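제4장 무늬는 어떻게 천을 채우는가

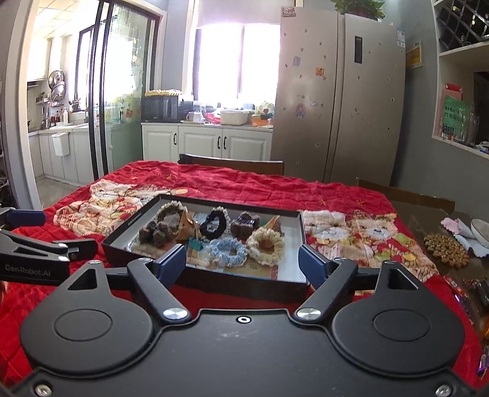

그림 4-1 마름모꼴로 누빈 붉은 식탁보. 작은 금색 별이 흩어져 있고 고양이 그림이 크게 들어가 있다.

식탁보 한 장을 펼쳐 놓고 오래 들여다본 적이 있는가? 대부분은 없을 것이다. 그릇을 올리고, 책을 올리고, 팔꿈치를 올릴 뿐이다. 그런데 한번 들여다보기 시작하면 좀처럼 눈을 뗄 수가 없다! 바느질 선이 비스듬히 달려가다 다른 선과 만나고, 그 만남이 다시 되풀이되면서 어느새 천 전체가 같은 모양의 칸으로 가득 찬다. 이 장에서는 바로 그 되풀이를 다룬다. 앞의 세 장에서 실과 직조, 염색을 배웠으니 이제 우리 손에는 색이 든 천이 한 필 있는 셈이다. 그 위에 무엇을 어떻게 얹을 것인가? 무늬 이야기는 여기서부터 정말 재미있어진다.

이 장에서 배울 내용
무늬의 기본 단위를 찾아내고 모눈종이에 옮겨 그리는 방법
평행 이동, 회전, 반사, 미끄럼 반사의 네 가지 움직임
누비 선과 날염 무늬가 한 장의 천에서 맺는 관계
반복 간격을 정하고 이음매를 맞추는 계산

4.1 단위를 찾는 눈

무늬를 공부하는 사람이 가장 먼저 길러야 할 것은 단위를 찾는 눈이다. 단위란 무늬 전체를 만들어 낼 수 있는 가장 작은 조각을 말한다. 벽지든 보자기든 잠옷이든, 규칙적으로 반복되는 무늬라면 반드시 이런 조각이 들어 있다. 조각을 찾았다면 나머지는 그것을 옮겨 놓는 일이 된다.

말은 쉬운데 막상 해 보면 꽤 헷갈린다. 처음 배우는 학생은 대개 눈에 띄는 그림 하나를 단위라고 생각한다. 꽃무늬 천에서 꽃 한 송이를 잘라 내고는 다 찾았다고 손을 드는 것이다. 하지만 꽃과 꽃 사이의 빈 바탕도 무늬의 일부다. 꽃만 잘라 내면 간격이 사라져 버려 원래 천을 다시 만들 수가 없다. 그러니 단위를 찾을 때는 그림 하나를 골라 그 위의 한 점을 정하고, 옆 그림과 위쪽 그림에서 똑같은 자리의 점을 찾아 서로 이어 보자. 네 점을 이으면 평행사변형이 생긴다. 그 안에 담긴 것이, 바탕까지 모두 포함해서, 옮기기만 해도 천을 채울 수 있는 조각이다.

점을 어디에 찍어도 상관없다는 사실은 볼 때마다 신기하다. 꽃의 한가운데에 찍어도 되고 잎 끝에 찍어도 되고, 아무것도 없는 바탕에 찍어도 된다. 잘려 나온 조각의 모양새는 제각각인데 이어 붙이면 똑같은 천이 나온다. 믿기지 않으면 직접 해 보기 바란다. 포장지 한 장과 가위만 있으면 충분하다.

4.2 네 가지 움직임

조각을 옮기는 방법은 네 가지로 정리할 수 있다. 첫째는 평행 이동이다. 조각을 돌리지도 뒤집지도 않고 그대로 밀어 놓는다. 둘째는 회전으로, 한 점을 중심으로 조각을 돌린다. 셋째는 반사로, 거울에 비춘 것처럼 뒤집는다. 넷째는 미끄럼 반사인데, 뒤집은 다음 거울 선을 따라 밀어 준다. 모래밭에 찍힌 발자국을 떠올리면 된다. 왼발과 오른발은 서로 뒤집힌 모양이면서 한 걸음씩 어긋나 있다.

이 네 가지를 섞으면 무늬가 얼마나 많이 나올까? 그림의 종류는 끝이 없지만, 평면을 두 방향으로 채우는 반복의 짜임새는 열일곱 가지뿐이라는 것이 수학적으로 증명되어 있다. 할머니의 조각보도, 욕실의 타일도, 시장에서 산 손수건도, 규칙적으로 되풀이되기만 한다면 모두 그 열일곱 가지 가운데 하나에 속한다. 필자는 학생 때 이 이야기를 듣고 한동안 길에서 보도블록만 보고 다녔다(전봇대에 부딪힌 적도 있다).

마름모 격자는 그중에서도 연습하기에 참 좋은 재료다. 마름모는 대각선을 따라 접으면 포개어지고, 가운데를 중심으로 반 바퀴를 돌려도 제 모양으로 돌아온다. 평행 이동, 회전, 반사를 한자리에서 모두 확인할 수 있고, 미끄럼 반사도 조금만 애쓰면 찾아낼 수 있다. 모눈종이에 비스듬한 선을 두 방향으로 그은 뒤, 투명한 종이를 덮고 이리저리 움직여 보자.

4.3 누비 선과 날염 무늬

천의 무늬가 종이의 무늬와 다른 점은 층이 있다는 것이다. 누비는 겉감과 안감 사이에 솜을 두고 함께 꿰매는 기법이어서, 바느질 선이 지나간 자리는 낮아지고 그 사이는 볼록하게 올라온다. 선은 솜이 한쪽으로 쏠리지 않게 붙들어 주는 동시에 그림자로 무늬를 만든다. 해가 낮게 드는 오후 6시의 창가에서 누비이불을 보면 한낮에는 눈에 띄지 않던 칸들이 또렷하게 살아난다. 정말 아름답다!

그 위에 날염한 그림이 놓이면 천에는 두 가지 반복이 함께 산다. 그림 4-1을 다시 보자. 마름모 누비는 촘촘하게 되풀이되지만 고양이 그림은 훨씬 크다. 큰 그림과 작은 격자가 한 천에 있을 때 두 간격이 서로 맞아떨어지는지 살피는 것이 이 절의 핵심이다. 그림의 간격이 격자 간격의 정수배라면 그림마다 누비 선이 똑같은 자리를 지나간다. 정수배가 아니라면 그림마다 선이 조금씩 다른 곳을 지나게 되고, 고양이의 눈 위로 바느질이 지나가는 일도 생길 수 있다.

타르타로프(Taltarov) 직물 공방에서 오랫동안 도안을 그려 온 니콜라 라둘로비치(Nikola Radulović)는 그림을 그리기 전에 누비 격자부터 투명지에 옮겨 둔다고 한다. 그의 작업 노트에는 이런 구절이 있다. “격자를 먼저 보면 그림이 앉을 자리가 보인다. 그림을 먼저 그린 날에는 저녁까지 지우개만 쓴다.” 공방의 여름 도안인 ‘에네(Ene)’ 연작은 바로 그렇게 만들어졌고, 이 장의 뒤쪽에서 자세히 살펴볼 것이다.

4.4 반복 간격의 계산

이제 숫자를 다루어 보자. 폭이 1000밀리미터인 천에 같은 그림을 가로로 늘어놓으려 한다. 반복 간격을 200밀리미터로 잡으면 다섯 번이 정확히 들어간다. 간격을 300밀리미터로 잡으면 세 번이 들어가고 100밀리미터가 남는다. 남은 부분에는 그림의 일부만 찍히게 된다. 한 폭으로 쓸 때는 별문제가 없어 보여도, 두 폭을 이어 2000밀리미터로 만들면 이음매에서 그림이 어긋난다.

그래서 도안가는 천의 폭에서 거꾸로 출발한다. 쓸 수 있는 폭을 먼저 재고, 그 폭을 나누어떨어지게 하는 간격을 몇 가지 적어 본 다음, 그림의 크기를 거기에 맞춘다. 시접으로 접혀 들어가는 부분은 폭에서 미리 빼야 한다. 해마다 이것을 잊는 학생이 꼭 나온다. 연필로 크게 적어 두자.

생각 열기

1. 집에 있는 천 가운데 무늬가 반복되는 것을 하나 골라 단위를 찾아 그려 보자. 기준점을 다른 곳으로 옮겨 한 번 더 그린 뒤, 두 조각을 짝과 바꾸어 이어 붙여 보자.

2. 마름모 격자 위에 별을 흩어 놓되, 규칙이 있는 배치와 규칙이 없어 보이는 배치를 하나씩 만들어 보자. 규칙이 없어 보이는 쪽도 넓은 천에 찍으려면 어딘가에서 되풀이되어야 한다. 그 경계를 어떻게 감출 수 있을까?

3. 누비 선의 간격이 6센티미터일 때, 날염 그림의 반복 간격으로 알맞은 길이를 세 가지 적고 그렇게 정한 까닭을 설명해 보자.

준비물은 모눈종이, 투명지, 가위, 자, 그리고 무늬가 있는 천 한 조각이다. 천은 낡은 것일수록 좋다. 마음 놓고 선을 그을 수 있으니까!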